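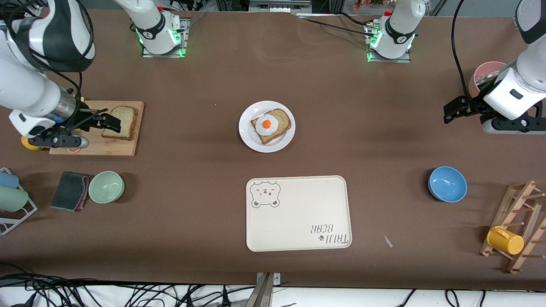 식빵의 노화와 가정 내 보관에 관한 기록

2019년 9월 16일

본 블로그에서는 지난 수년간 가정에서 직접 구운 식빵의 보관 방법을 간헐적으로 다루어 왔다. 이번 글에서는 그동안 흩어져 있던 메모를 한데 모아, 빵이 굳는 과정과 보관 조건 사이의 관계를 정리하고자 한다. 전문 제빵 시설이 아닌 일반 가정의 주방을 기준으로 작성하였으며, 사용한 기기와 재료 역시 모두 필자가 직접 구입한 것임을 밝혀 둔다.

1. 노화에 대한 오해

빵이 굳는 현상을 단순한 건조로 이해하는 경우가 많다. 그러나 밀봉 상태를 유지하여 수분이 거의 빠져나가지 않은 빵도 시간이 지나면 단단해진다. 굽는 동안 호화된 전분이 식으면서 다시 결정 구조를 형성하기 때문이며, 이를 전분의 노화라 한다. 한편 빵 속의 수분은 껍질 쪽으로 이동하므로, 갓 구웠을 때 바삭하던 껍질은 오히려 질겨진다. 속은 퍼석해지고 겉은 눅눅해지는 현상이 함께 진행되는 셈이다.

전분의 노화는 냉장 온도에서 가장 빠르게 일어난다. 식빵을 냉장실에 넣는 습관은 곰팡이를 늦추는 데에는 도움이 되지만 식감의 측면에서는 불리하다. 필자 또한 처음 빵을 굽기 시작한 해에는 여름 내내 식빵을 냉장실에 보관하였고, 그 결과 대부분을 빵가루로 소비하였다.

2. 보관 용기

현재 필자의 주방에서는 두 종류의 용기를 사용하고 있다. 하나는 Nurken의 뚜껑식 빵 보관함이고, 다른 하나는 Skoltow의 면 소재 빵 주머니이다. 전자는 껍질이 부드러운 식빵에, 후자는 껍질이 두꺼운 시골빵 계열에 적합하였다. 면 주머니에 식빵을 넣어 둔 경우에는 이튿날 아침에 이미 절단면이 말라 있었으므로 권하지 않는다.

보관함을 사용할 때에는 완전히 식은 빵만을 넣어야 한다. 온기가 남은 상태에서 뚜껑을 닫으면 안쪽에 물방울이 맺히고, 이는 곰팡이의 직접적인 원인이 된다. 보관함 내부는 주 1회 식초를 희석한 물로 닦은 뒤 완전히 말려 사용한다. 부스러기가 남기 쉬운 모서리는 마른 솔로 먼저 털어 내는 편이 수월하다.

3. 절단 시점과 두께

식빵은 가급적 먹기 직전에 자르는 것을 원칙으로 한다. 다만 냉동을 전제로 하는 경우에는 예외이다. 이때는 빵이 완전히 식은 뒤 한꺼번에 잘라 한 장씩 분리하여 포장한다. 필자는 Pillard의 톱니형 칼을 사용하고 있으며, 날을 누르지 않고 길게 당기듯 움직이면 부스러기가 현저히 줄어든다.

두께는 용도에 따라 달리한다. 토스트용은 두껍게, 속재료를 끼우는 용도는 그보다 얇게 자른다. 달걀처럼 수분이 있는 속을 사용할 경우 지나치게 얇은 빵은 쉽게 젖으므로, 한쪽 면을 가볍게 구워 사용하는 것이 바람직하다. 버터를 가장자리까지 고르게 바르는 방법도 수분의 이동을 늦추는 데 유효하다. 마요네즈로 버무린 달걀 속은 미리 넣어 두지 않고, 식사 시각에 맞추어 올린다.
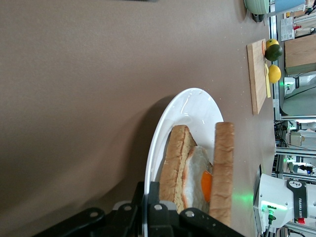 남은 빵의 활용에 있어서도 절단 두께는 적지 않은 영향을 미친다. 얇게 자른 빵은 빨리 마르는 대신 크루통이나 빵가루로 전환하기 쉽고, 두껍게 자른 빵은 달걀물을 충분히 흡수하므로 프렌치토스트에 알맞다. 만든 지 하루가 지난 빵이 갓 구운 빵보다 형태를 잘 유지한다는 점도 참고할 만하다.

4. 냉동과 해동

이틀 안에 소비하지 못할 분량은 구운 당일에 냉동한다. 굳기 시작한 빵을 뒤늦게 냉동하면 그 상태가 그대로 유지될 뿐이며, 해동 후의 품질 또한 기대하기 어렵다. 한 장씩 랩으로 밀착하여 감싼 다음 밀폐 봉투에 넣고 공기를 최대한 제거한다. 봉투 겉면에는 구운 날짜를 기재한다. 필자의 경우 14일 이내 소비를 기준으로 삼고 있으며, 이 기간을 넘긴 빵에서는 냉동실 특유의 냄새가 감지되었다.

해동은 별도의 과정을 거치지 않고 토스터에 바로 넣는 방법을 우선한다. 자연 해동을 할 때에는 랩을 벗기지 않은 채 실온에 두어야 표면의 결로가 빵에 흡수되는 것을 막을 수 있다. 전자레인지는 짧은 시간에 한하여 사용하되, 가열 직후 섭취하지 않으면 급격히 질겨진다는 점에 유의하여야 한다.

5. 재료에 의한 조절

보관 방법에 앞서 배합 단계에서도 노화를 어느 정도 늦출 수 있다. 밀가루 일부를 뜨거운 물로 익반죽하여 하룻밤 숙성한 뒤 본반죽에 더하는 탕종법이 대표적이다. 필자는 전체 밀가루의 8퍼센트를 익반죽에 사용하는 배합에서 가장 안정적인 결과를 얻었다. 이보다 늘리면 반죽이 질어져 성형이 까다로웠고, 구운 뒤 옆면이 주저앉는 일도 있었다. 밀가루는 Kongkaew의 강력분을 사용하였으며, 다른 제품으로 바꿀 경우 물의 양을 다시 조정하여야 한다.

우유와 버터를 넣은 배합은 물만 사용한 배합보다 부드러움이 오래 유지된다. 반면 당분이 많은 반죽은 껍질의 색이 빨리 나므로 굽는 중간에 덮개를 씌울 필요가 있다.

6. 향후 계획

실내 습도가 크게 낮아지는 12월에 동일한 배합과 용기로 다시 비교를 진행할 예정이다. 난방 중인 주방에서는 면 주머니의 결과가 더욱 나빠질 것으로 예상되나, 보관함의 경우에는 여름철보다 나은 결과가 나올 가능성도 있다. 호밀 배합은 수분 보유 양상이 상이하므로 별도의 글에서 다루기로 한다. 배합표에 관한 문의는 댓글로 남겨 주시면 순차적으로 답변드리겠다.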